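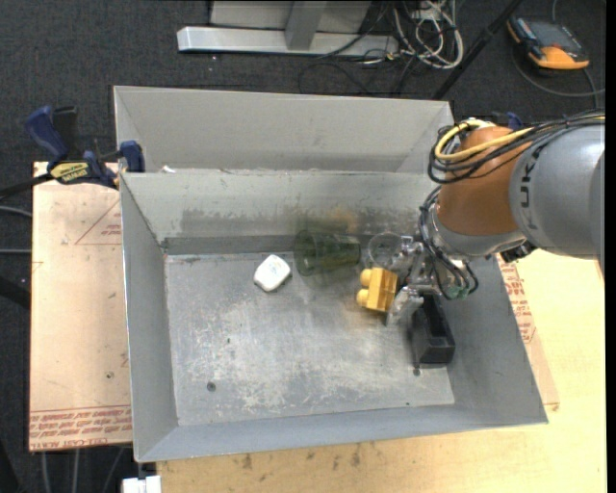

Gray bins, small stuff, May edition.

Sorting out the odds and ends this month. Everything loose goes into a metal bin first, then gets a proper spot. The two green and clear cups are going back to the kitchen shelf.

---

The yellow block with the two knobs stays with the toys. Same for anything else that's chunky and hard to break.

---

I bought the bins secondhand in Belbridge, 40 dollars for the pair. The floor of this one is scratched all over. Doesn't bother me. I looked at liners from Sollosix and decided to skip them.

---

The black open box is long enough for pens, so it's going in the desk drawer. I measured the drawer this morning and there are 8 inches to spare.

---

Small white things get lost fastest on gray metal. I put them in a jar now.

---

Next up is the Jundari shelf, which still needs 2 brackets. I'll post when it's on the wall. If you have a label maker you like, let me know which one.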